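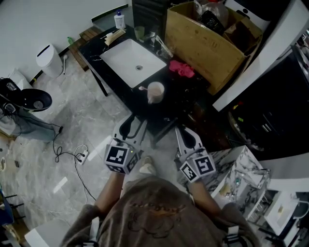 July, twenty past nine in the evening

Well, that was a day. I've got a cup of tea and my feet up and I want to get this down before I forget the order it all happened in, because Farzana will ask me tomorrow and I'll say "the left one went funny" and she'll give me that look.

So, the left one went funny.

I was on the bathroom job again, sink end. Pick the mug up, move it, put it back, do the same with the toothbrush cup, then the pink cloth, fold it or at least make it less of a heap, then round again. I quite like the bathroom. The kitchen has too many drawers. Anyway, the first hour and a bit was lovely, I had a good rhythm going and I'd stopped thinking about my hands at all, which is when you do your best work with the grippers. You squeeze, the jaws come in, you let go and they open. After a few weeks it's like wearing odd gloves.

Then, a little before eleven, I set the mug down just in front of the sink, let go, and the left jaws stayed shut on the handle. I opened my hand all the way and nothing happened! The little green light was on, steady as you like, so as far as the kit was concerned everything was wonderful. I gave it a wiggle (I know, I know, we're told no wiggling) and it let go all at once and the mug did a sort of half spin and knocked against the edge of the sink. It didn't chip. I checked it all round with my thumb.

I did three more goes and it behaved, so I thought right, just one of those things, and carried on. This is the part I'm cross with myself about. The Stumeo sheet on the back of the door says if a jaw sticks you stop and ring, full stop, and I've read that sheet so many times I could sing it. But I was on a good run and I wanted to get to 60 before lunch.

Next time it was the drinking glass. Same thing, I opened my hand and the jaws stayed where they were, except this time they weren't just stuck, they were creeping in. Slowly, but I could hear it, a thin squeaky sound off the glass. I stood there like a lemon for a second with my arm out over the sink. I did not want broken glass in the basin with my bare arms right over it. In the end I lowered it on to the counter and held it there and reached across with my right to get at the release on the left, and of course you can't press a release with a gripper, so I had to get my right hand out of that one first and put it down. All this while holding a glass still with the other hand! I'd have paid good money for a third arm. Got it pressed, the jaws dropped open, glass fine, me sweating.

Then I rang.

Farzana was very good about it. She didn't tell me off, she just went quiet and said "and that was the second time?" and I said yes, and she said "right" and I felt about nine years old. She had me unplug the left one at the strip on the floor, leave the right one well alone, and read her what I could remember with times. She came over at half one with her laptop and a flask and we sat on the landing going through the log. Farzana Paul can sit on a bare floor for two hours without shifting. I had to get a cushion.

What she found, as far as I followed it: the part that feels how far your fingers have opened had got damp. Not soaked, just enough to make the reading drift, so my hand was wide open and the gripper believed it was half shut. And then as it drifted more, it believed I was squeezing, so it squeezed. It should have noticed something was off, there's a limit in there that's meant to catch it, but the limit is set at 1000 of whatever it counts in and mine only got up to 290. So it never thought there was a fault, and hence the nice calm green light. She says that's the bit she'll be writing up, more than the damp. A sensor going wrong is ordinary, she said, but the light ought to know about it.

As for how it got damp, well. There are always drips on that black top. You can't do a sink without drips, and it's so shiny you stop seeing them. I rest my wrists there between goes, we all do. Karunaratne on the early turn told me weeks back that he keeps a towel along the front edge and I thought he was being fussy. I shall be getting a towel.

She's taken the left one away in a padded envelope to go back to Dellileo, who make the finger part. They've got a newer one with a rubber seal round it, the Dametia, and she wants to try and get 5 of them on loan, but it could be up to a fortnight and until then it's dry rooms only. So I'm on bedroom socks. I don't mind socks.

The goes from this morning all have to be looked at again as well, which is a pity. She thinks the early ones are all right but anything from the half hour before the mug might have the jaws reading wrong all the way through, and a robot learning from that would be learning to hang on to things after it should have let go. I hadn't thought of it like that. I'd only thought about the glass.

I asked her whether it could have hurt me and she said not badly, it hasn't got the strength, but a broken glass would have, and would I please ring the first time in future. I said I would. I've written STOP AND RING on a bit of masking tape and stuck it inside the lid of my kit bag, which made her laugh.

Wrist is a bit sore from holding that glass down. Peas on it for ten minutes, then bed. Need to remember to take the cushion back upstairs, and buy a towel, a dark one if they've got it. And ring Mum.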